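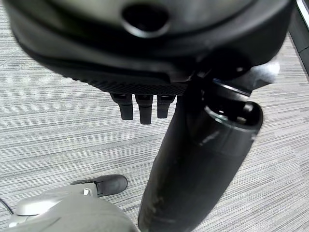
NONE GIVEN, EQUIPMENT DESK

Words and picture by the gallery's editor

Three fingers and a thumb, over striped carpet. We are meant to be deciding whether to put one of these hands in next year's equipment budget, and I have been asked to keep a page of pictures and notes so the people signing off can see what the money buys. It's a short gallery so far. I would sooner run one close view with the numbers beside it than a dozen flattering ones.

My starting position, so you can allow for it: I don't think we should buy yet. I have sat through the Sornden pitch and read the Flosmont quote twice, and neither has told me what the thing costs to own. They tell you what it costs to order. Those are different figures, and the gap comes out of somebody's maintenance line.

What to look at up close

The thumb. It is far thicker than the fingers and it has scuffs and grey smudges along its length. I don't read anything into that on its own, as black parts show every mark. But I would like to know whether a worn outer surface is a cosmetic matter or a part number, and the Flosmont quote lists no thumb at all under spares.

The fingers. There are segmented joints near the top on at least two of them. Every joint is something to be serviced. Ask for the service interval in hours of use, in writing. "Annual check recommended" is not an interval.

The mesh. A strip of fine black crosshatch runs along the underside of the housing, right above the fingers. If it works as a grip surface it will be a consumable, and consumables need their own line. Sornden's brochure calls it "long-life" and leaves it there.

The carpet. Ours is a budget question too. Anything we buy will have to work over ordinary flooring, and if a supplier's terms ask for a hard, sealed surface then the flooring belongs in the price.

The numbers I have

Flosmont, fitting and first-day setup: 2074 dollars, before tax, travel extra. The travel is not capped. I asked for a cap and was sent the same PDF again.

Sornden, yearly support plan: 1111 dollars. Covers phone help and software. Does not cover parts, freight, or labour past the first hour.

Hoshino, replacement cover set: 260 dollars, and the only one of the three that came with a delivery time. I was pleased by that for most of an afternoon, until I noticed the delivery time was from their warehouse and not to our door.

Mastetel offers a lease. I have not seen the full terms, only a one-page summary with a cheerful graph. The minimum term is missing from it, and so is who pays if the hand goes back scratched. Look at the thumb again before you tell me that doesn't matter.

What I would want before June

A trial of at least 10 working days on our own jobs, with our own staff and nobody from sales in the room. A spares list with prices, held for the length of the warranty. A plain answer on what happens when the software licence lapses, including whether the hand still moves.

If a supplier can manage all that I will change my recommendation and say so on this page. Until then the line in the draft budget stays marked "provisional". Quotes and corrections are welcome, with the tax shown separately please.

Page last updated 29 December 2025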